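My dad kept a notebook for every car he owned. Mileage, gas, what got replaced, what it cost. When he died I got a box of them. I have been reading them in the evenings and it has made me think about handwriting and work notes, so this will be a long thread.

First thing: he wrote in pencil. All of it is still readable. The few entries he made in ballpoint have gone brown and some of them have bled through to the next page.

Second thing: he wrote down what he did not do. "Looked at rear brakes, left them." I have never once written that in a maintenance log. I write what I changed and stop there.

Then the next person opens the log and has no idea whether I looked at the rear brakes or never took the wheel off.

I work in a small shop in Comance. We had a paper log until four years ago and then we moved to Kestov, the software one. I was in favor of it. I still am, mostly. Searching is fast and you can read everybody's entries.

What changed is how much people write. The paper log had wide lines and a pen on a string, and people filled the space. The entry form has a drop-down for the type of job and a box for comments. Most people pick from the drop-down and leave the box blank.

I went back and looked through September. There were 542 entries. Most of them say "inspected" or "adjusted" and nothing else. Adjusted what, which way, by how much?

Hafiz Subramaniam trained me and he was strict about this. If you wrote "adjusted" he would bring the book back to your bench and leave it open at the page. He didn't say anything. You went and got the pen.

His own entries ran about 3 lines. What it was doing when he got there, what he did, what it was doing when he left. I can still work from them. There is one on the old Hellström compressor that I have used twice, and he wrote it before I was hired.

He also signed with his full name. His reasoning was that initials get reused. We now have two people with the same initials and I see what he meant.

Someone asked if I photograph my notes. No. I photograph the old pages, because the binding is going and I don't trust the shelf they are on. The cabinet is right under a window and the top row has had sun on it for years.

If you are going to do the same, shoot the cover first, then go page by page, blank pages too. I skipped the blanks in the first book and then could not tell if I had missed something.

Name the folder after the book and not the day you did it. I have a folder called "afternoon" and I had to open every file to find out what was in it.

Paper advice, since I get asked. Gekby makes a stitched one with numbered pages that lies flat. It costs more than a spiral pad. Spiral pads lose pages, and with no page numbers you can't tell that a page is gone.

Pencil: anything HB. Don't use the erasable pens. A friend left a book on a dashboard in summer and came back to clean pages.

For a wrong entry, one line through it, so it can still be read, and the right one after it. My dad did this too. In one place he has the mileage wrong, crosses it out, gets it wrong again, crosses that out, and moves on with a question mark.

Green belt conveyor, three pictures.

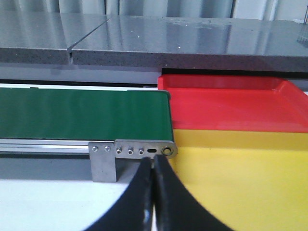
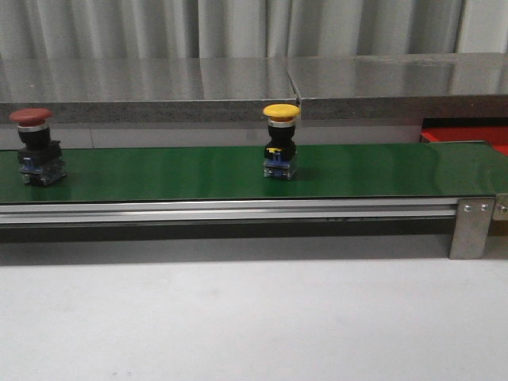
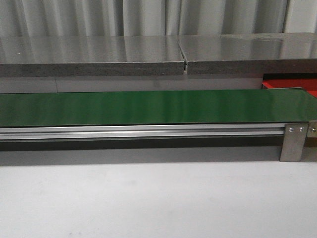 Back to the comment box. I asked if we could make it required and was told people would type a period to get past it. That is probably right. I would do it myself at the end of a shift.

What I have started doing is writing on paper first, at the machine, and typing it in afterward. It takes longer. The typed version comes out better, and I still have the paper one when the system is down, as it was for most of a morning last month.

I have also started writing down what I left alone. It felt silly the first few times. "Guard checked, did not open."

My dad's last notebook stops in the middle of a page. The last entry is an oil change, and under it he has written the mileage for the next one. I have the car now. It still has some way to go before that number.

I'll scan the cover of the oldest one tomorrow if anyone wants to see it. It has a coffee ring on it and a phone number with no name.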